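The Carroll Ferry

Posted Feb 12, 2023

Missed the two o'clock by the length of a parking lot. Saw the ramp go up. Waved like an idiot, both arms, and a kid on the stern waved back.

So. Next boat at six.

I had the urn in a gym bag. Towel around it, socks stuffed down the sides. My aunt would have hated the bag. She hated anything with a zipper, said zippers were for people who didn't trust themselves. She also said she wanted to go in the water off Carroll, on the side where the old cannery was, and would I please not make a speech.

No speech. Fine. I could do that part.

The waiting room at Setamdale had a heater that ticked and a vending machine with nothing left in it but gum. Bought gum. Sat down. Got up. Read the tide table on the wall and then read it again without taking any of it in. The woman in the ticket window was doing a crossword and did not want company. I wanted to tell her what was in the bag. Real bad, for some reason. Like if one other person knew, it would weigh less.

Didn't tell her. Asked if there was coffee.

"Across the road," she said. "If he's open."

He was open. He was a man about seventy with a bandage on his thumb, and his place was half bait shop, half diner, four stools. I put the bag on the stool next to mine. He looked at it, then poured two coffees. Just like that. Set the second one down in front of the bag.

I don't know how he knew. Maybe he didn't. Maybe he thought somebody was in the bathroom.

"Sugar's there," he said.

My aunt took three sugars. I put three in hers and stirred it and felt my face go hot, and then I drank mine too fast and burned the whole roof of my mouth.

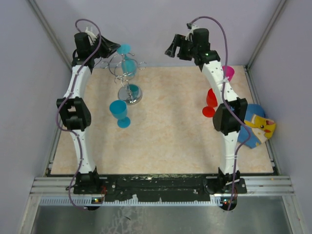 Two arms, one table.

There's a thing about her kitchen I keep going back to. The radio. An old Winex with a cracked dial, stuck between two stations, so you'd get the farm prices and under them, very faint, a woman singing. She never fixed it. She said she liked knowing there was someone else in there. When I was nine I used to press my ear flat on the speaker to hear what the woman was saying and all I ever got was hogs.

The radio went to my cousin. The house went to the bank. I got the urn and 198 dollars in an envelope with FERRY written on it, her handwriting, going downhill like it did at the end. A round trip is eleven. I don't know what she thought ferries cost. Or maybe she wanted me to go more than once.

Didn't think of that till just then, on the stool. Had to look at the pie for a while.

"You going over to Carroll?" the man said.

"At six."

"Wind's coming up. They might not run it."

"They have to run it."

He didn't argue. He wiped the counter where it was already clean. Then he said he used to work the cannery over there, before it shut, back when the Fumden boats still came in, 400 people on the day shift and a whistle you could hear clear to this side. He said the girls on the line used to sing so they wouldn't fall asleep on there feet. They sang over the machines. Some of them you could pick out from the dock.

I asked if he remembered any of them.

"One," he said. "Couldn't carry a tune. Loud, though."

I looked at the coffee by the bag. It had stopped steaming. I could of asked him right then. Had her name in my mouth, practically. But what if it was some other girl? Then I'd have that instead. So I kept it and put money down and he pushed it back across the counter and I pushed it at him again, and we did that for a while until he got tired and took it.

Outside the wind had come up for real. Flags out straight. Gulls going sideways over the lot. I walked down to the ramp with the strap cutting my shoulder and stood by the chain. Water the color of a nickel. Way out, a light. Could have been the boat. Could have been a buoy, I never learned the difference.

The ticket woman came out in a big coat and stood next to me with her crossword folded under her arm.

"Is it running?" I said.

"He hasn't called to say it isn't."

We watched the light. It went down behind a swell and came up again, and went down. She asked me for a word, six letters, a kind of harbor. I couldn't think of one. I said it was my aunt in the bag.

She nodded. Kept looking at the water.

"You'll want the left side of the boat going over," she said. "Less spray."

The light came up again, bigger, with a red one under it now. I moved the bag around to my front and held onto it with both hands.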